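선거 직후나 의회 충돌 같은 정치 사건을 당일 수업에서 다루는 방법

작성: Lolix 사회과 수업자료실
대상: 중학교 3학년~고등학교 사회, 역사, 정치와 법 담당 교사
소요 시간: 수업 준비 3시간, 수업 2차시

이 문서는 현재 진행 중인 정치 사건을 정규 수업 시간에 다룰 때의 절차를 정리한 것이다. 개표 논란, 의사당 점거, 계엄 선포, 탄핵 표결처럼 사실관계가 확정되지 않은 상태에서 학생의 질문이 먼저 들어오는 경우를 전제로 한다. 특정 사건의 해석은 다루지 않는다. 사건의 개요가 이미 교과서에 실려 있다면 일반 사료 수업 절차를 따르는 편이 낫다.

1. 사전 확인

수업 전날 또는 당일 오전 8시 이전에 다음 항목을 확인한다.

- 학교 규정에 시사 수업 관련 사전 보고 조항이 있는지 여부
- 해당 차시의 교육과정 성취기준
- 학급 내에 사건과 직접 관련된 가족을 둔 학생이 있는지 여부
- 같은 날 같은 주제를 다루는 다른 교과가 있는지 여부

성취기준은 수업안 첫 줄에 코드와 함께 적는다. 보호자 문의가 들어왔을 때 가장 먼저 제시하는 근거가 이 줄이다. 민주주의의 원리, 권력 분립, 선거 제도, 미디어 정보의 비판적 해석 가운데 하나와 연결되면 충분하며, 두 개 이상을 한 차시에 넣지 않는다.

지역에 따라 보호자의 정치 성향 분포가 다르고 학교 관리자의 허용 범위도 다르다. Dolville 학군의 경우 교사가 자료 목록을 교무실에 제출한 뒤 수업을 진행하고, Customar 학군은 사후 보고만 요구한다. 전근 첫해라면 전임 교사의 관행을 기준으로 삼지 말고 문서로 된 규정을 직접 확인한다.

2. 자료 선정

자료는 세 종류로 제한한다.

가. 1차 자료: 공식 발표문, 속기록, 법 조문, 판결문
나. 보도 자료: 논조가 다른 두 매체의 사실 보도 기사
다. 시간표: 교사가 작성한 사건 경과표

사설과 칼럼은 1차시에 쓰지 않는다. 2차시에 쓰는 경우에도 의견 기사임을 지면 상단에 표시한다. 영상은 90초를 넘기지 않으며 폭력 장면이 포함된 구간은 제외한다. 소셜 미디어 게시물은 작성자 계정과 게시 시각이 확인되는 것만 사용하고, 학생의 개인 계정으로 검색하게 하지 않는다.

자료 한 편의 분량은 원고지 기준이 아니라 단어 수로 맞춘다. 중학교는 200단어, 고등학교는 300단어를 상한으로 한다. 원문이 길면 발췌하되 생략한 자리에 줄임표를 넣고 원문 주소를 남긴다. 발췌 과정에서 주어가 바뀌거나 인용 부호가 빠지는 오류가 잦으므로 인쇄 전에 원문과 한 번 대조한다.

사건 경과표는 시각, 행위자, 행위, 출처의 네 칸으로 만든다. 출처 칸이 비어 있는 행은 삭제한다. 보도마다 시각이 다르면 두 시각을 모두 적고 출처를 각각 표시한다.

3. 용어 정리

같은 사건을 폭동, 시위, 반란, 점거, 소요 중 무엇으로 부르느냐에 따라 이미 판단이 들어간다. 1차시 시작 시점에는 장소와 행위만으로 된 명칭을 칠판에 적는다. 예를 들어 "의사당 진입 사건"과 같이 쓴다. 이후 각 용어의 법률상 정의와 사전상 정의를 나란히 제시하고, 어느 용어가 어느 자료에서 쓰였는지 학생이 표시하게 한다.

교사는 수업 중 한 용어로 통일하지 않는다. 자료를 인용할 때는 그 자료의 용어를 그대로 읽고, 인용이 아닐 때는 칠판에 적은 명칭을 쓴다. 판결이 확정된 뒤에는 판결문의 용어를 추가한다.

4. 1차시 진행 (50분)

0~5분: 수업 규칙을 읽는다. 발언은 자료 번호를 먼저 말한 뒤에 한다. 다른 학생이나 그 가족의 투표 성향을 추정하는 발언은 중단시킨다.

5~15분: 개별 글쓰기. 알고 있는 것, 들었지만 확인하지 못한 것, 알고 싶은 것을 각각 적는다. 제출은 선택으로 한다.

15~35분: 모둠별 자료 읽기. 한 모둠은 네 명으로 하고 자료를 한 종류씩 배정한다. 사실 진술에는 밑줄, 평가 진술에는 괄호를 친다. 판단이 갈리는 문장은 물음표를 달고 그대로 둔다.

35~45분: 전체 공유. 물음표가 달린 문장만 다룬다. 모둠당 발표 시간은 2분이다.

45~50분: 경과표 수정. 모둠에서 확인한 내용 중 출처가 있는 것만 추가한다.

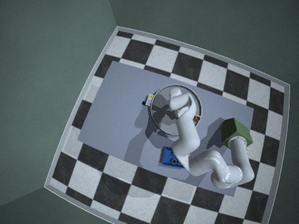
문: 학생이 수업 중에 교사의 정치적 견해를 직접 물으면 어떻게 답해야 하는가?

답: 개인 견해는 수업에서 밝히지 않는다고 한 문장으로 답하고, 질문을 자료에 관한 것으로 바꾸어 되돌린다. "어느 쪽이 옳은가"라는 질문이면 "각 주장이 어떤 근거를 제시하는지 자료 2와 자료 3에서 찾아보자"로 전환한다. 다만 투표 집계 결과나 법원의 결정처럼 확인된 사실은 견해가 아니므로 그대로 말한다. 사실과 허위 주장을 동등한 두 입장으로 배치하는 것은 중립에 해당하지 않는다.

5. 2차시 진행 (50분)

2차시는 제도와의 연결에 배정한다. 1차시에서 나온 물음표 문장 중 하나를 골라 다음 순서로 진행한다.

(1) 해당 사안을 규율하는 헌법 또는 법률 조항을 찾는다.
(2) 조항이 권한을 부여하는 기관을 적는다.
(3) 그 기관이 취한 조치를 경과표에서 찾는다.
(4) 조치가 없으면 "확인되지 않음"으로 적는다.

과거의 유사 사례를 비교할 때는 사례를 하나만 쓴다. 비교 항목은 발단, 참여 기관, 법적 결과로 고정한다. 외국 사례를 쓰는 경우 정부 형태의 차이를 먼저 설명한다. 대통령제와 의원내각제에서 의회 해산의 의미가 다르기 때문에, 이 설명 없이 비교하면 학생 답안의 상당수가 같은 오류를 보인다.

마지막 15분은 한 단락 쓰기로 마무리한다. 찬반 의견을 묻지 않고 "자료에 근거하여 확인할 수 있는 것과 확인할 수 없는 것을 구분하여 쓰시오"를 과제로 낸다.

6. 평가

평가 기준은 자료 인용의 정확성, 사실과 평가의 구분, 제도 용어의 정확성으로 한다. 결론의 방향은 채점하지 않는다. Woldemariam 채점 양식에는 "관점의 균형" 항목이 있으나 채점자 간 차이가 커서 이 절차에서는 제외하였다. Lolix에 등록된 학생 글 2,273편을 다시 채점한 결과에서도 이 항목의 점수 차이가 가장 컸다.

1차시 글쓰기는 평가에 넣지 않는다. 학생이 개인적 경험을 적은 경우 복사하거나 게시하지 않고 돌려준다.

7. 보호자 문의 대응

문의가 들어오면 수업안, 자료 목록, 평가 기준을 한 묶음으로 보낸다. 수업 중 학생 발언은 전달하지 않는다. 전화로 받은 문의도 답변은 서면으로 한다. 수업 참여를 거부하는 요청은 학교 규정에 따르고, 대체 과제는 같은 성취기준으로 구성한다.

8. 자주 발생하는 문제

경과표가 수업 도중 낡은 정보가 되는 경우: 상단에 작성 시각을 적고 수업 중에는 갱신하지 않는다. 새 정보는 다음 차시에 반영한다.

발언이 두세 명에게 집중되는 경우: 전체 공유를 서면으로 바꾼다. 모둠이 물음표 문장을 종이에 적어 제출하면 교사가 읽는다.

학생이 불안을 호소하는 경우: 수업을 계속하되 해당 학생은 상담실로 연결한다. 복도에서 따로 사건에 관한 설명을 하지 않는다.

학기말인 12월에 사건이 발생한 경우: 2차시 확보가 어려우면 1차시만 진행하고 제도 연결 부분은 다음 학기의 권력 분립 단원으로 옮긴다. 이때 경과표 원본과 물음표 문장 목록을 보관해 두어야 한다.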